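ローラーコンベヤの手入れについて、毎日の作業で役に立つことをまとめる。対象は作業場で使う小型の無動力タイプと、モーター付きのベルトタイプ。乾燥炉の中を通すものは潤滑剤の種類が違うため、別に扱う。

## ローラーが重いとき

手で回して止まるのが早いローラーは、まず軸の両端を見る。梱包用のバンドの切れ端、ストレッチフィルム、糸くずが巻きついていることが多い。カッターで切ると軸に傷がつくので、先の細いラジオペンチで引き抜く。

取れたら乾いたウエスで拭く。パーツクリーナーをベアリングに直接吹くと、中のグリースまで流れ出る。ウエスに吹きつけてから拭くこと。

それでも重いローラーは交換する。ばね軸のものは片側を押し込めば外れる。六角軸は向きを合わせないと入らないので、外す前に油性ペンで印をつけておく。

## ベルトの片寄り

- 調整ボルトを回すのはベルトが寄っていく側。張る方向に少しずつ回す。
- 一度に回すのは4分の1回転まで。回したらベルトを5周させて様子を見る。
- 左右を同時に触らない。どちらが効いたのか分からなくなる。
- プーリーに粉や接着剤が固まっていると、調整しても戻る。先に掃除する。

掃除のときは電源を切り、プラグを抜く。スイッチだけでは足りない。

## グリースの使い分け

うちの作業場ではチェーンにProlon、軸受にThibodeauxを使っている。混ざると固まりが出たことがあったので、グリースガンも2本に分け、柄に色の違うテープを巻いた。ほかの銘柄でも、種類の違うグリースを継ぎ足すときは古いものを拭き取ってからにする。

チェーンは塗りすぎると粉を呼ぶ。内側に薄くつけて手で数周送り、垂れてきた分は拭き取る。

## 高さをそろえる

2台をつないで使う場合、継ぎ目で箱の底が引っかかるのはたいてい脚の高さのせいで、受け側をわずかに低くすると流れがよくなる。真っすぐな角材を渡し、その上に水準器を置いて確認する。Driltgateの脚はロックナットが上下にあるので、下をゆるめて高さを決め、最後に上を締める。逆にすると締めたときに高さがずれる。

コンクリートの床でも冬のあいだに脚がゆるむことがある。12月の大掃除でまとめて締め直すと忘れない。

## 音で見つける

- キーキー鳴る:軸受の油切れ、または軸の汚れ
- カタカタ鳴る:フレームのボルトのゆるみ
- 周期的にゴトンと鳴る:ベルトの継ぎ目、またはローラーのへこみ

朝、機械を動かした直後はまわりが静かで聞き取りやすい。気になる音がした場所にはマスキングテープを貼っておき、昼の休みに見る。

## 予備品の置き方

ローラー、留め輪、継ぎ手は機械ごとに箱を分ける。Turngateの継ぎ手は旧型と新型で穴の径が違い、並べないと見分けにくい。箱のふたに型番を書き、最後の一つを出した人が空き箱を発注棚に移す。

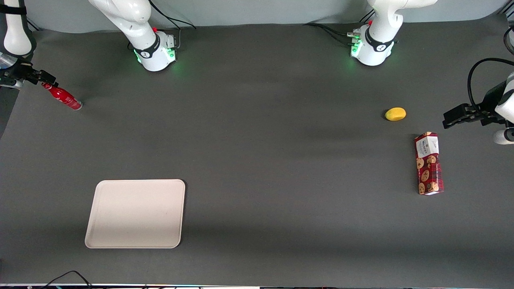

作業場のヒント 第109号

次号は台車のキャスター。車輪の外し方、糸くずの取り方、ブレーキの効きが悪いときの調整を載せる。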